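Chapter 6
Sorting a Postcard Collection

In this chapter
Reading the back of a card before the front
The main printing types and how to tell them apart
Choosing an order: place, publisher, subject or date
Working through a mixed box
Key terms: undivided back, divided back, real photo, linen, chrome, view card, topical

Most people come to postcards through a box. Somebody's aunt saved every card she ever got, or there was a shoebox under a table at a flea market with one price for the lot, and suddenly you own a heap of beaches, hotels, kittens, courthouses and trains, all facing different ways. It's a wonderful moment and a slightly alarming one. Chapter 5 dealt with getting that box home and checking it for damp and mold. Now comes the part that many longtime collectors like best of all, which is finding out what you have!

Start with the backs. I know the fronts are more fun, and you should by all means go through them once just for the pleasure of it (I always do). But the back of a postcard will usually tell you more about its age than the picture will. Publishers reused views for years. A photograph of a main street might have been taken long before the card was printed, and the card might have sat in a drugstore rack for years more before anyone bought it and mailed it. So we have three dates to think about with any card: when the picture was made, when the card was printed, and when it was sent. A postmark gives you only the last of them.

Take the working example we'll use through the rest of this chapter, a box of 92 cards from an estate sale in Jostdale. Many were mailed, many were not. The largest group came from one publisher, Grellevau, which sold views of small lakeside towns, and the town that turns up most is Ciltatholm. There were also holiday greetings, a few comic cards, and some family photographs printed on postcard stock. It's a very ordinary box, and that makes it a good one to learn on.

The earliest thing to look for is the undivided back. On American cards before 1907, the back was meant for the address alone, and anything the sender wanted to say had to be squeezed onto the front, around or right across the picture. Collectors used to turn up their noses at writing on the picture side. On these cards it belongs there, and some of the messages are a delight: tiny lines of ink running up the margin of a harbor view, then turning the corner and carrying on upside down across the sky. The Jostdale box had 2 of them, both greetings.

The divided back, with a line down the middle, put the message on the left and the address on the right. Nearly everything you find will be of this kind, so the line by itself only gets you started. You'll need to look at the paper and the printing as well, and for that you want a good light and a hand lens.

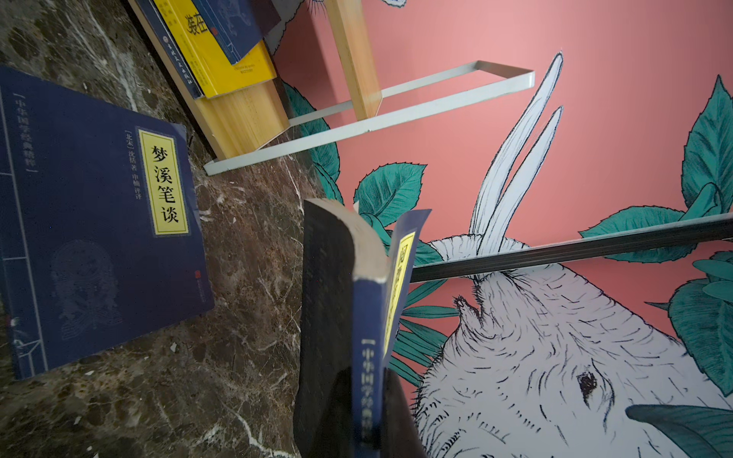
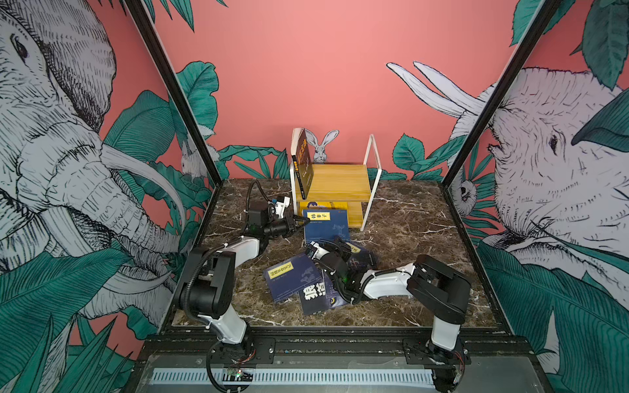
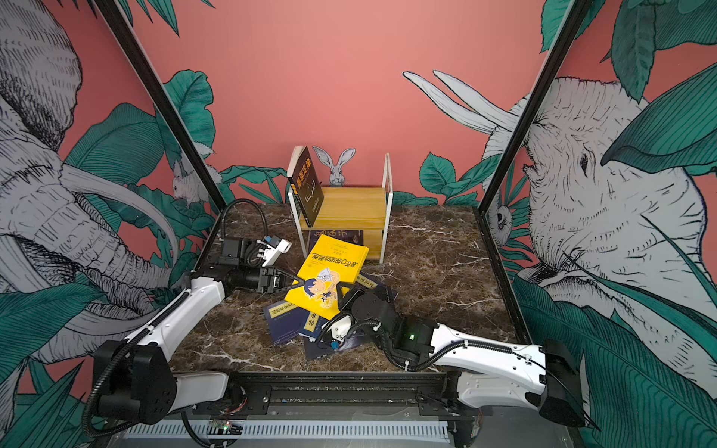
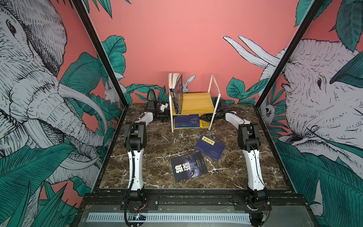
Under the lens, most printed cards break up into dots. Lithographed color from the early years tends to show a loose, grainy pattern, while later color printing shows small, even dots arranged in neat rosettes. Real photo cards show no dots at all. They were made in a darkroom on light-sensitive paper, and the gray tones run smoothly into one another however closely you look. Tilt one toward a window and you may catch a silvery shine in the dark areas. When you find a real photo card in a pile of printed ones, stop and enjoy it, and then read the stamp box on the back, where the paper maker's name often appears.

Linen cards are the easiest to pick out, even with your eyes closed. Their surface was embossed with a fine crosshatch that feels like cloth, and the colors are gloriously loud. Skies go from orange to turquoise. Cars are redder than any car ever was. They belong mainly to the 1930s and 1940s, and they were often worked up from black-and-white photographs by artists who had never been to the town in question. For that reason a linen card is a poor witness to what color the bank was painted. Chrome cards, the glossy ones made from color film, followed and took over the racks. Most cards sold in gift shops today are their descendants.

Now for the order. There are several good ways to arrange a collection, and you can change your mind later, so don't let the choice hold you up. Sorting by place suits view cards and anyone with an interest in local history. Sorting by publisher is slower and very rewarding once you begin to see how a firm like Grellevau numbered its series, and where the gaps are. Topical collectors sort by subject: lighthouses, dogs, diners, bridges. Sorting by date sounds tidy but takes the most work, and undated cards will sit in a pile of their own for a long while.

With the Jostdale box we'll sort by place first and by publisher within each place. Clear a table. Make a paper slip for each town as it comes up, and put cards you can't place to one side without fussing over them. Write lightly, in soft pencil, on the slip and never on the card.

Exercise 6.1
Choose 6 cards from any mixed lot. For each, note the type of back, the printing type as seen under a lens, the publisher if named, and the postmark if there is one. Then write down the earliest and latest year you think the card could have been printed, and give your evidence.

Exercise 6.2
Find 2 cards that show the same building. Compare the trees, signs and street lamps.

6.1 Reading a Postmark

A clear postmark gives a town, a date and often an hour.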